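Chapter 3
Light, Glare, and Window Coverings

Before you move a desk or buy a lamp, look at the windows. In most offices and meeting rooms they are the largest source of light, and they are the one source that changes all day. A table that is comfortable at nine in the morning may be hard to work at by noon, and the same table in December may need a lamp by three.

Chapter 2 dealt with floor plans and walking space. In this chapter we turn to the window wall: what covers it, what stands in front of it, and how people sit in relation to it. The main terms are daylight, glare, and reflection. Daylight is the useful part. Glare is light strong enough to make seeing harder. Reflection is light thrown back from a surface, and it can come from the lamps inside the room as easily as from the sun. 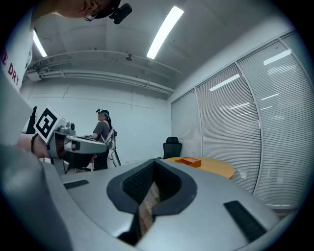

Figure 3.1 Horizontal blinds on a window wall, with a round table and a mesh-back office chair. Note the white streaks where the ceiling lights reflect on the slats.

Horizontal blinds are common because the slats can be tilted. Tilted up, they send some daylight toward the ceiling and keep it out of people's eyes. Closed, they block most of it, and the ceiling lights have to do the work. Pale slats keep a room brighter than dark ones but show reflections more readily. The finish matters too, and a matte slat spreads light more evenly than a glossy one.

Furniture comes next. A chair with its back to the glass puts the sitter's face in shadow for anyone across the table. A screen placed opposite the window picks up the brightness behind the user. Turning the desk so that the window is to one side solves both problems in many rooms.

The case study at the end of the chapter follows the Ondell office, a single floor with 34 window panels and seating for 78 people. You will need its floor plan for Exercises 1 to 3.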